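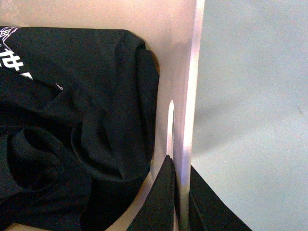

**1/** Open day at Walport, August 3, 2024. Laundry robots!! Will post as I go, signal is terrible

**2/** Loredana Negri doing the intro. They've been on clothes since November. Towels were easy apparently, t-shirts are not. Black ones worst - all folds, no edges

**3/** Asked which bit is hardest. Expected her to say folding. She said getting hold of one layer of cloth and not two, or the side of the basket

**4/** Door on the laundry machine is wide open for the demo, beige basket right in front of it. Yellow line on the floor further back. Renzo Piras keeps reminding poeple about lines and toes 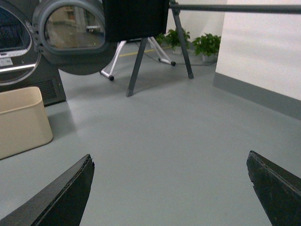
## Afternoon bits

**5/** Ada Martinelli on the numbers: 1,414 practice grabs so far, about 200 of them on one shirt. Poor shirt

**6/** Kid next to me asked if it does socks. "Not yet." Big groan from the whole row

**7/** Q&A ran 27 mins over. Best question was inside out sleeves, no real answer to that one - they leave them for now

**8/** Tea now. If your going, do the 3 o'clock slot, much quieter than the morning and you can get a word with the team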